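Energy Drinks and the School Day: A Note to Parents and Guardians

Posted on 18th June by Marit Holmgren

Readers of this blog will know that I write mostly on matters of pupil health, and that I try to keep my own opinions for the end. On this occasion they will have to come a little earlier. After four years as health lead at Borkberg, I have come to regard the energy drink as the most underestimated item in the school bag.

The present policy at Borkberg allows pupils to bring any soft drink on to the premises provided it is not opened during lessons. It was written when the usual choice was squash or cola. A growing number of our younger pupils now arrive having finished a large can on the bus, and a second is often opened at morning break. By late morning several of them are at the medical room door with a headache, a racing heart or a stomach ache. They are surprised to be asked what they have had to drink.

During the spring term my colleague Illia Onyshchenko and I sent a short questionnaire to families at Borkberg and at the other schools in the Vovberg district. We sent out 3936 forms and received 1626 back. I am grateful to every household that replied, including the parent who returned the form with two pages of closely written objections. Many of those objections were fair, and two of the questions will be reworded before we ask them again.

Parents were asked whether their child drank energy drinks on school days, and pupils were asked the same thing separately. The two sets of answers did not agree. Parents tended to describe the drinks as an occasional treat at weekends, while pupils described them as part of the journey to school. I draw no conclusion about honesty from this. A can bought at a corner shop and put in a bin outside the gates leaves very little trace at home. 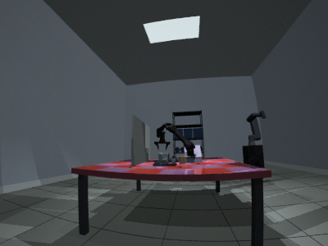 The pupils gave their reasons plainly. Some like the taste. Others said that they had slept badly and wanted to stay awake through the first two lessons. A smaller group, mainly boys in the football and basketball squads, believed that the drinks improved their performance. Abelardo Echeverría, who coaches both squads, has since spoken to them about water, breakfast and the difference between a sports drink and a stimulant. He reports that the message was received politely.

Sleep deserves more attention than it usually gets in this discussion. A child who drinks caffeine in the afternoon may lie awake at eleven, rise tired at half past six and reach for another can. The pattern is easily formed, and it is hard for a thirteen-year-old to recognise from the inside. Where a pupil has been drinking several cans a day, I would advise cutting down over a week or two, as stopping at once can bring on headaches and a short temper. Any child with a heart condition, or who takes regular medication, should speak to a doctor or pharmacist about caffeine in any form.

I should say something about cost. One father in Bråten wrote that his daughter had spent over 1000 kroner of her own savings on these drinks before the family noticed. He was more troubled by the secrecy than by the money, and I have some sympathy with that view. It may be worth asking to see how pocket money is spent — calmly, and not at breakfast.

From the start of the autumn term, energy drinks will not be permitted on the Borkberg site. Cans found in school will be kept at the front office and may be collected by a parent. No pupil will be given a detention for a first occurrence. The head teacher, Ottar Halvorsen, has approved the wording, and the full text will be sent home in July with the uniform list.

I did not support a ban when it was first suggested. My view was that it would move the habit to the pavement outside, and it may yet do so. Glória Paiva, who teaches biology, persuaded me that the rule would at least give a firm answer to pupils who would like to stop and feel awkward refusing a can from a friend. Several of them had told her as much.

Her classes will spend two lessons on caffeine early in the new term. They will read labels, compare serving sizes and write up their own sleep diaries, which remain private to the pupil. Families who would like a copy of the worksheet may ask for one at the office.

Comments on this post are open until the end of term. Questions about an individual child should please be sent to me directly at the school and not left below, where everyone can read them.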